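Clolarcombe Home Services
Workplace Automation Working Group
Minutes of the meeting held in August, Asidby office

The chair opened the meeting at 4 p.m. The minutes of the previous meeting were approved with one correction: the Derese trial covers kitchen work only, and bathroom tasks should be struck from item 3.

1. Kitchen assistance trial

Management reported that 46 home aides have now completed the introductory training on recording kitchen tasks with the hand-held gripper. The recordings go to Zekaris, which is developing the arm to be tested at the Derese residences. Sessions take place in ordinary kitchens, with the household's own utensils and equipment. The present block of work covers the sorting and moving of utensils.
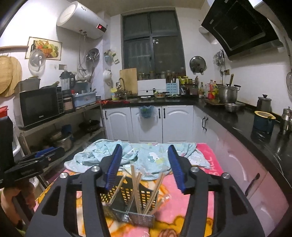
Ermira Vukadinović asked what would become of the aides' hours once the arm could put utensils away by itself. She noted that a good part of a home visit is spent in the kitchen, and that clients talk while the aide is working there. If that time were taken out of the visit, she said, aides would be sent to more homes in a day and would know each client less well.

Management replied that no change to visit length is planned during the trial. The staff side asked for this in writing. Management agreed to issue a letter before the next block of sessions begins.

2. Pay and job grading

The staff side stated that recording sessions are skilled work and should not be paid at the training rate. An aide must repeat the same movement many times at an even pace, and several have reported sore wrists by the end of a shift. Management accepted that the training rate was meant for classroom time and will bring a proposal on grading. It did not agree to back pay. The item remains open.

It was agreed that no session will run longer than 50 minutes without a break, effective immediately.

3. Use of recordings

A question was raised as to whether recordings could be used to compare the speed of individual aides. Management said they would not be. The staff side asked that the trial agreement say so plainly — the current wording mentions only "quality purposes." Revised wording will be circulated.

4. Other business

The request for a second storage locker at Asidby was approved. The parking question was deferred.

The meeting closed at 4:53 p.m.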